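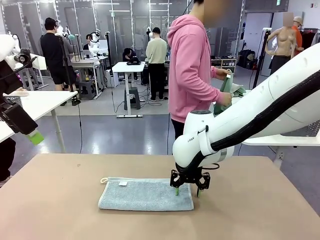
Household Textiles, Unit 6: Folding and Stacking Terry Towels
Handout prepared by Katherine Llanos

Bring two hand towels with hanging loops to the practical. Size doesn't matter much, but the long side should be under 140 cm or it won't fit the tables.

Terms
Terry: fabric with a looped pile. It holds a soft fold and will not take a sharp crease.
Loop corner: the corner of the folded towel where the hanging loop sticks out.
Squaring: lining up the edges after the last fold.

Starting a fold
Lay the towel flat before you fold anything. A towel held at one point bunches and the corners drop at different heights. Find two corners on the same short side and work from those.

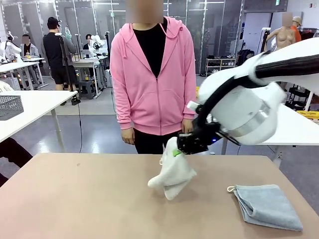 Fig. 1. White towel held up in loose folds; light blue towel folded, loop at upper left.

Half fold, smooth from the center outward, half fold again. Square the edges. Turn the towel until the loop corner is at the upper left. 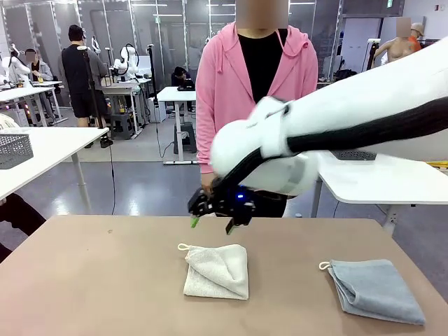
Fig. 2. Two folded towels. The gray-blue one lies flatter and at a slight angle.

Before stacking, straighten any towel that sits at an angle. Press down lightly with a flat hand. Stacks in the Warrier method are kept to 3 towels.

Practice: 30 minutes, in pairs. Swap towels halfway through.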